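搬家第二年，重新整理了一遍家里的小东西

12/25/23

去年八月搬进现在这套房子的时候，我有二十个没写标签的纸箱。搬家公司的人问我哪些先拆，我说随便。后来证明随便的代价是很大的：开瓶器在装冬天被子的箱子里，护照在一个鞋盒里，鞋盒又在装锅的箱子里。剩下几个箱子在阳台上放了整整一年，我每次晾衣服都要侧着身子过去。

这个月手头的活不多，我决定把它们处理掉，顺便把家里所有“小东西”重新归置一次。所谓小东西，我的定义是一只手能拿住、但又没有固定位置的物件。电池、胶带、备用螺丝、充电头、说明书、药、针线、各种卡、钥匙、不知道配什么的钥匙。大件其实不难，柜子就那么大，放得下就放，放不下就卖掉。麻烦的全是小的。

先说我原来的办法。以前租房子，我有一个大抽屉，什么都往里扔，找的时候把抽屉整个拉出来倒在床上，翻完再装回去。住一室的时候这样完全可以。现在房间多了，抽屉也多了，变成每个房间都有一个这样的抽屉，找一卷胶带要开四个。而且因为找不到，就会再买。这次清出来的胶带我不想说有多少，反正以后几年都不用买了。

第一步是全部拿出来。我把餐桌清空，铺了一条旧床单，按房间一批一批往上倒。书里和网上都建议一次倒完，我试了，不行，桌子不够，地上也铺满以后人会很烦躁，只想全部塞回去。改成一次一个房间就好多了，一个晚上做一间，做完就收，第二天还能在桌上吃早饭。

第二步是分堆。一开始我分得太细，电池按型号分，线按接口分，笔按颜色分，分到第二个晚上就做不下去了。朋友Xóchitl Sandoval来吃饭，看见我桌上的样子，说她家只分“每周会用”“坏了才用”和“别人来才用”，下面不再往细里分。我照着改了一下，把最后一类换成了“证件和单据”，因为家里很少来人。她觉得单据应该扫描以后扔掉，这一点我们没谈拢。我还是留了纸的，房子相关的合同和装修时候的收据都在，万一哪天水管出问题，我希望能直接拿着纸去找人。

每周会用的东西，放在开一次门或者拉一次抽屉就能拿到的地方，不叠放，不加盖子。剪刀、胶带、两支笔、指甲刀、卷尺、手机充电线，都在进门柜子的第一层。这层我没买分隔，用的是原来装茶叶的几个扁盒子，盖子取掉，拼在一起正好把抽屉铺满。颜色不统一，但关上抽屉也看不见。

坏了才用的东西，放储物间的架子上。架子是在Viltell买的，金属的，一共五层，自己装。说明书画得还可以，只是第四页和第五页的顺序我看反了，装好以后又拆了一遍横撑。店里写的是每层承重多少公斤，我没有去试，放的都是轻东西。储物间没有窗，灯在门外面，所以我把字写得很大，站在门口就能看清。

盒子是另外买的。我去看了Skasholm的那一套透明收纳盒，很好看，可以互相扣住，价格也不便宜，买齐要700多块。后来只买了最小号的12个，剩下的用家里现成的。透明的好处当然是不用打开就知道里面是什么，但也有一个我没想到的问题：什么都看得见，整个架子显得很乱，眼睛不知道往哪里放。所以现在是透明的放下面两层，不透明的放上面，不透明的全部贴标签。

标签我试了两种。先是借了Fuseini Appiah的标签机，打出来很整齐，就是换内容的时候撕不干净，会留胶。后来改成美纹纸胶带加油性笔，丑一点，换起来快。他说油性笔写在美纹纸上时间长了会晕开，目前还没有。标签只贴在朝外的一面，我一开始连盖子上也贴，后来发现盒子叠起来以后根本没人看盖子。

标签上写什么，也改过几次。最早写的是“杂物一”“杂物二”，等于没写。第二版写得太详细，恨不得把里面每样东西都列出来，拿走一样就要改。现在写的是用途，比如“挂东西用的”，里面有钩子、钉子、无痕贴和一截细绳；“漏水时用的”，里面是生料带、垫圈和一把小扳手。用途基本不会变，里面的东西换了也不用重写。我找东西的时候脑子里想的也是“我要挂个画”，很少会想“我要一颗三厘米的钉子”。

药单独说一下。药没有和别的放在一起，在厨房高处的柜子里，远离灶台。我把过期的都挑出来了，拿去小区门口药店的回收箱。剩下的保留原包装和说明书，外包装上用笔写了大一号的有效期。以前图省地方，把药板从盒子里拿出来用皮筋捆成一把，结果半年后对着两板都是白色的药片完全想不起来哪个是哪个，只好都不要了。所以药盒再占地方我也不拆了。

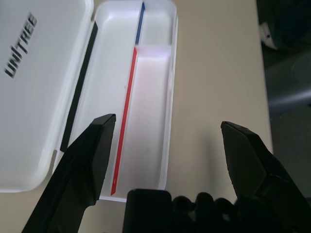

产品自带的盒子要不要留，是这次花时间最多的一个问题。我以前的习惯是全留，理由是将来卖二手或者保修要用。这次把它们全部翻出来，堆了半个储物间，真正因为保修用到过盒子的只有一次，是一台Lekon的小风扇，而且客服说用什么箱子寄都行。现在我的规矩是，纸盒过了退货期就拆平卖掉，硬壳的看情况。像那种白色塑料的开合式硬盒，盖子能整个翻开平放在桌上，盖面上印着UNITREE几个大写字母，盖和底连在一起，不会像分体的盒子那样过几个月就只剩一半，这种我倾向于留下来另作他用。盒子上原来印的字我不去管它，标签照样贴在朝外的那一面。要注意的是硬盒里面如果有按原来产品形状做的内托，能取出来的就取出来，取不出来的装别的东西很浪费空间，不如不留。

拆下来的纸盒卖了1,991克，收废纸的师傅把秤给我看，我记下来只是因为这个数字离两公斤差那么一点。钱够买一瓶水。不过储物间空出来的那块地方，现在能放下吸尘器，以前吸尘器是站在走廊里的，晚上起来会踢到。

线是最后处理的，也最难。每根线单独看都像是有用的。我的办法是把家里所有要充电的设备摆出来，一个一个配线，配上的就用魔术贴扎好，绕成巴掌大的圈。配完以后没有设备认领的线，同一种接口留两根，其余送人或者扔到电子回收点。有几根接口我不认识，在网上查了也没查到，先装在一个袋子里，袋子上写了“明年八月扔”。如果到那时候没人找它们，就真的扔。

钥匙也是类似的办法。不知道开哪里的钥匙，我拿着在家里每个锁上试了一圈，认出了一把信箱的备用钥匙和一把旧行李箱的。其余的估计是以前住处的，当时应该还给房东，现在也联系不上了。

说明书我没有全扔。大家电的说明书放在一个文件袋里，就挂在洗衣机旁边的墙上，因为每次需要看的时候人都站在洗衣机前面，显示屏上闪着一个看不懂的代码。小家电的说明书先在网上确认能不能找到电子版，能找到的就不留纸的。厨房那台Quansah的电饭锅，电子版只有英文，纸的有中文，所以纸的留下了。

还有一些东西分不进任何一类。我外婆用过的顶针，小学的校徽，一张已经看不清字的电影票。这些放在书架上的一个铁盒里，没贴标签。铁盒满了就要挑一挑，现在还没满。

前后一共做了将近三个星期，中间有几天什么也没干。阳台上的箱子清完了，纸箱也卖了，晾衣服终于可以正面走过去。目前用下来最有效的一点，还是进门柜子那一层，家里人从外面回来，随手就能把剪刀放回去。储物间的架子效果一般，第三层已经又出现了一个没有名字的袋子，我还没打开看。

有人在上一篇下面问阳台后来怎么布置，等天气暖和一点再写。现在那里只有一个晾衣架和两盆葱。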